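Research Assistant (Robot Demonstration and Annotation), Household Manipulation Group

Clallau Institute, Department of Applied Robotics
Part-time, fixed term, 20 hours per week
Positions available: 2

The Household Manipulation Group invites applications for two part-time Research Assistants to join the Jidier project. The project studies how a robot can learn kitchen cleanup from human demonstrations, with particular attention to sinks, racks and dishwashers that have not been prepared in advance.

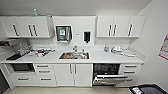
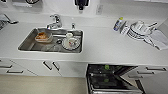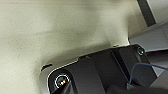

Earlier work by the group compared two ways of training the same control policy. In the first, demonstrations were recorded with dishes set out in fixed positions. In the second, the starting arrangement was left as found. Across 155 test trials, the policy trained on unarranged starts completed more grasps without operator help, although it was slower to begin each motion. The method will now be extended to longer tasks, including loading a rack and returning utensils to drawers.

Duties

The Research Assistants will guide the robot through assigned tasks by remote operation, mark the beginning and end of each subtask in the recordings, and note failed grasps using the group's error codes. They will also check camera calibration before each session and keep the session log. Some cleaning of dishes and work surfaces is part of the position.

Requirements

Applicants must be at least 18 years of age and enrolled in, or recently graduated from, a degree program in engineering, computer science, psychology or a related field. Good hand-eye coordination and careful written records are essential. Prior experience with robots is welcome but not required. Training lasts 14 days and is paid at the full rate.

Terms

Appointments begin in September and run for one academic year, with possible renewal subject to funding. Work takes place on site in the Chowdhury Building. Shifts are assigned in blocks of four hours. Remote work is not available for this position.

How to apply

Applications should include a resume, a cover letter of no more than one page, and the contact details of one reference. Materials should be submitted through the Grodus applications portal under the heading "Jidier Research Assistant." The closing date is 15 Mar 2019. Short-listed applicants will be invited to an interview and a brief practical exercise with the remote operation controls.

The Institute is an equal opportunity employer. Applicants who need an accommodation during the selection process may request one on the application form.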